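**Clurum kitchen storage work, February report to Filtora**
Prepared by Rakiya Tijani

Container sorting at the Dirthorpe kitchen reached 274 items this month, against 68 in January. Lids and bodies are matched, then assigned to a basket. 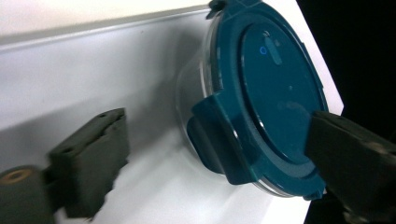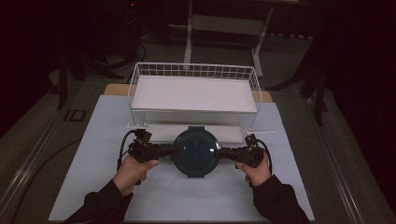
*First: round clear container with teal-blue snap-on lid and vent tab. Second: navy round item in front of the white wire basket.*

Spending to date is $3,822. Four shelves remain unlabeled. Fatima Ekwueme will finish the lid inventory on Tuesday and send the count with the next invoice. No change to the budget is requested.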